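Packing in Paper Bags: Your Questions
By the packing room at Postma, Vitham
June 2025

We sell a great many paper bags, and we pack a great many of our own orders in them too, so people tend to ask us how it's done. These are the questions that come up most often at the counter and in the mail. If yours isn't here, do write to us – we enjoy this sort of thing more than we probably should.

Which size should I get for an ordinary load of groceries?

Most people are happy with the Condell, our medium bag with the flat bottom. It takes a carton of milk, a loaf, some fruit and a few cans without complaint. The smaller one, the Skososier, was made for bakery orders and lunches, and although I have seen customers carry a whole week's potatoes home in it, I wouldn't recommend trying. When you're in between sizes, go up. A bag with some room at the top is easier to carry than one that's packed to the brim, and you can fold the top down.

What goes in first?

Heavy and square things, always. Cans, jars and boxes go on the bottom, set upright and pushed toward the corners, and then you have a nice level floor to build on. Softer things fill the middle. Bread, eggs and anything that bruises goes in last. I know everyone's mother has told them this already, but we still see tomatoes under the pickle jars every single week, and once a very sad peach pie.

My bag keeps folding in on itself while I fill it. What am I doing wrong?

Probably nothing at all! New bags have been lying flat in a bundle, and they want to stay that way. Put your hand inside, press the bottom out with your fist until the corners square up, and give the sides a little push from within. Then stand it on the table and put something heavy in before you let go.

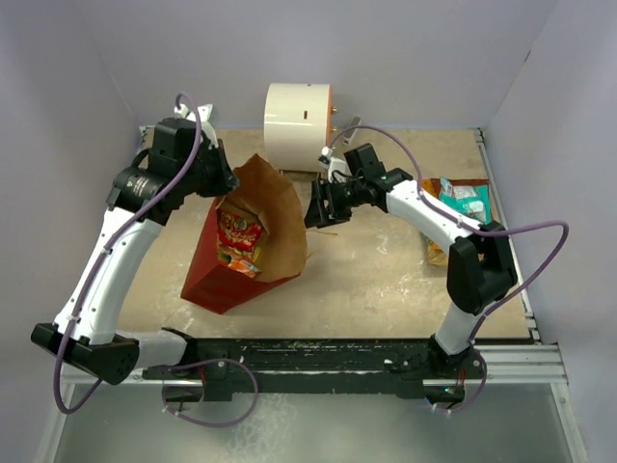 Folding the top edge before you pack also makes a big difference, and it's the one habit I would love to see more people pick up. A single thickness of paper is floppy and tears easily where your fingers pull on it, but a folded one gives you a proper rim. It's also easier to get hold of, as you can see from the bag on our table, where the brown top edge is folded and the fingers are hooked over it right at the rim, as if holding the mouth of the bag. An inch or two of fold is plenty. You can turn it back up afterward if you find you need the height.

Do I need a special table for packing?

Oh, not at all. Any steady surface at about hip height will do, and if you're tall, a bit higher is kinder to your back. Just wipe it down before you start, and keep your things together toward the back so there's room in front of you to work. Don't fuss over scuffs and old stains on the tabletop. Crumbs and spills are another matter – paper soaks up oil from underneath, and a greasy patch on the bottom is where a bag lets go.

Can I put cold things in a paper bag?

Yes, for a short trip. Wrap them in a sheet or two of newspaper, or slip them into a smaller bag first, and keep them away from the bottom seam. In August we tell everybody to bring a cooler for the ice cream and leave the paper for everything else.

How many times can I use the same bag?

That depends on what you carry and how you treat it. I had one Condell that made 19 trips to the library and back before the bottom gave out, but books are dry and polite passengers. Check the bottom seam and the corners before each use. If the paper has gone soft and fuzzy, let the bag retire to holding newspapers or lining the compost pail.

How should I store them?

Flat, dry and off the floor. A kitchen drawer is fine, and so is the gap beside the refrigerator, provided it doesn't get damp in there. Please not under the sink.

Can I order in larger amounts?

You certainly can. Bundles come in 200, and a full case holds 2,000. Cases are bulky, so please call ahead if you plan to pick one up in Vitham and we'll have it waiting by the side door. Unopened bundles can be returned; opened ones can't, I'm afraid, even if you only took out two.

Contact us | © Postma, Vitham | Back to top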